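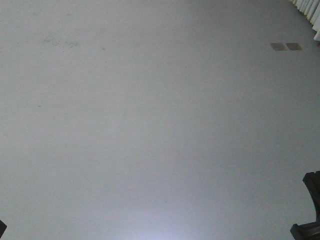

The gray work surface at Ziltimside, with one of the black grippers at lower right.

Review: the Guillot bench robot, seen at the Ziltimside open day

I have been meaning to write up the Guillot ever since the first brochure came through my mail slot, and I kept putting it off, partly out of laziness and partly on the principle that you should never review a machine you have only met on paper. So when Ziltimside opened its doors one afternoon in January, I paid my $9, hung my wet coat on a hook with a great many other wet coats, and went in to see the thing move. I stayed until they closed at 4 and would happily have stayed longer.

For anyone coming to this cold, the Guillot is a bench robot meant for small shops and training rooms, the sort of places that would like a machine to do a bit of fetching and handling but can't give up half the floor for it. You can buy it with Stokar grippers or with the maker's own, and everything I saw was done with the Stokars. I can't tell you how the others compare, though I'd love to find out if anybody in the Idel area has a set and doesn't mind a visitor.

The tour itself was nicely judged. You get a short talk, then you go from station to station in a small group, and each stop runs 15 minutes, which sounds brisk but left plenty of room for questions (and I ask a lot of them, as my long-suffering tour mates found out). Mutua Rotich ran the one I'd come for. He has the gift of explaining without making you feel slow, and when a boy at the front wanted to know if the robot ever got bored he gave it a proper answer, with a little digression on how people get careless on long jobs and machines get careless in other ways.

We began with pick and place on the plain gray surface. I'll admit my heart sank a bit, having watched more robots move more blocks than I care to remember, but this was better than most. Mutua put down a bottle cap, then a folded cloth, then the cap on top of the cloth, and he let us choose where things went. The arms are quieter than I'd expected from the brochure. There's a hum when they set off and a soft click as the fingers close, and you can carry on a conversation right beside them without raising your voice. The cap went where it was told each time. The cloth was another matter! It got dragged, it got pinched by one corner, and once it was carried off in a sort of wad like something the dog had found. Mutua didn't hurry past any of that, and I liked him for it.

The surface has picked up its share of smudges and specks, by the way, and I was rather glad to see them. I've been to demonstrations where everything was polished until you could shave in it, and I came away knowing very little about how the equipment would look after a season of use. One small complaint while I'm on the subject: pale gray under overhead lights does give you a bright patch of reflection, and for part of the first demonstration I was leaning this way and that to follow the cap. A duller finish would be kinder to the people watching.

Then came the window, which had been the talk of the coat hooks. It's a white sash with a real pane and a curved handle, and I thought it a lovely choice of test piece, being something we all do every day without giving it a thought. A handle has to be taken hold of properly and then moved the way it wants to move, and if you come at it from a poor angle you end up pushing against the whole works. The Guillot took its time. It came in, stopped, seemed to think better of it, backed away and came in again a little lower, and on that second go the handle turned and there was a real murmur in the room. On the next run it slipped off. On the one after that it was fine again. I'm giving you the misses along with the hits, as the brochure is a good deal more cheerful.

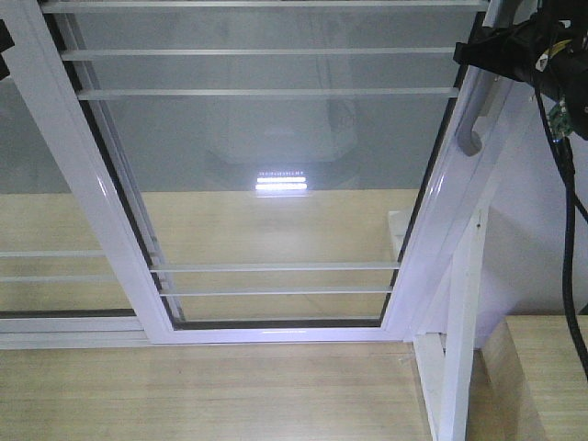 Kibet Kinyua wondered aloud whether a machine that needs two tries at a handle is worth having in a working shop at all, when a person could have opened the thing, gone for a coffee and come back. He said he'd want to see it do the same handle all morning with nobody from the company standing near it, and then he'd want to see it do a different handle.

I've been chewing on that ever since, and I think he's half right. If you want speed, this isn't your machine, and Mutua said as much. The learning side is where I warmed to it. He changed the approach for us on the spot by guiding the arm through the motion by hand, and the whole business took less time than I need to set the clock in my car. A different handle would have been a fair thing to ask for, though, and I hope they'll have one ready next time.

A few grumbles, so that you don't think I was bought with the free cookies. The cables hang down beside the gripper, and I'd be forever worrying about catching them on something in my own crowded garage. The green circuit board tucked under the assembly is partly exposed too, and I'd ask about a cover before letting it anywhere near sawdust. The control screen used lettering so small that I had to borrow a neighbor's glasses. And the talk at the beginning ran over, so the last group of the day got a slightly squeezed turn at the window, and some of them had driven a long way.

Would I buy one? For a training room, yes, I think I would, and I'd get the Stokar grippers with it, having seen what they can do with a bottle cap. For a busy production shop I'd wait for the next version and take Kibet along to be difficult. As for the open day, I'd send anybody. Allow 90 minutes, wear shoes you can stand in, and try to get into Mutua's group if there's a choice. Parking is behind the building, down the narrow lane, and the sign is easy to miss in the rain. I drove past it twice.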